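Storing loose pushbuttons and contact blocks: bins or drawers?
Electrical & Panel Building > Shop Layout

stavros_a
Posted 1/9/25
We carry 22 mm operators for small panel jobs: mushroom heads, flush buttons, selector switches, contact blocks. Current stock is 430 pieces in a steel drawer cabinet with 44 drawers. Drawers are labeled by part number. The problem is returns from the bench. People pull six parts, use four, and the other two go into whichever drawer is open. I am considering open plastic bins on the bench for returns, sorted once a week. Has anyone run it this way for longer than a few months?

panelrat
Yes, four years. One bin per bench, emptied on Friday. Drawers stay closed to everybody except whoever is doing the sort. Error rate in the drawers went to nearly nothing. The bin itself is a mess by Friday, and I accept that.

Rohani Tjoa
I would not put assembled operators and bare contact blocks in the same bin. The latches on the blocks catch on each other and on the mounting collars. We had Tudel blocks come back with the release lever snapped off. Not expensive, but you find out when you are standing in front of the enclosure.

stavros_a
Noted. Do you separate by type or by assembled / not assembled?

Rohani Tjoa
Assembled / not assembled. Type can wait until the sort.

Bin choice matters more than people think. Ours are the Saragih stackables with the low front, 200 mm wide, and we line the floor of each one. Bare polypropylene lets the round heads roll to the front and pile up at the lip.

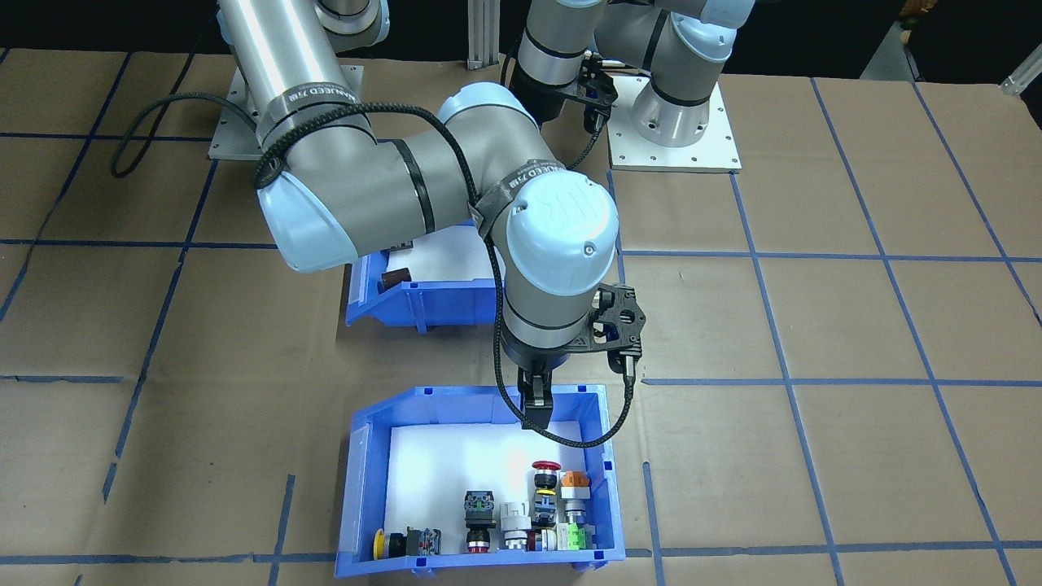 Lining material is a separate question, and I have tried felt, foam and plain card. White is the color I would pick regardless of material. Small black housings disappear against a dark floor, and on a blue bin with a white liner you can pick out the red and green terminals on a contact module without moving anything. Even so, parts end up in a row along one edge, a yellow mushroom head next to black housings, so the sort still has to be done by hand. Felt sheds fibers into the terminals. Foam is fine until someone drops a screwdriver in it. I settled on card, replaced every May.

panelrat
Disagree on the liner. It is one more thing to replace, and swarf gets under it. I tip the bin out on the bench and sort there. Takes ten minutes.

Rohani Tjoa
Swarf should not be in a parts bin in the first place. Do your drilling somewhere else.

panelrat
One-room shop. There is no somewhere else.

dinrail_dan
Whatever bin you use, leave the contact block on the operator if it was returned that way. Half our returns are a matched pair somebody already set up as 1NO+1NC. Splitting them to suit the drawers and then rebuilding them next week is wasted labor. We keep one Orken bin marked PAIRS and it empties itself.

stavros_a
That works if the pair is a common one. We have a customer who specifies Platent operators with two NC blocks and no one else wants them.

dinrail_dan
Then that customer gets a drawer. I think ours is 2416 on the stock list, same situation.

stavros_a
Fair. Plan for now: two lined bins per bench, one for assembled and one for bare blocks, sort on Friday, drawers closed otherwise. I will skip the PAIRS bin until I see what comes back. Still undecided on card or foam — I have offcuts of both, so each bench gets a different one.

panelrat
Put a lid on whichever one is nearest the drill.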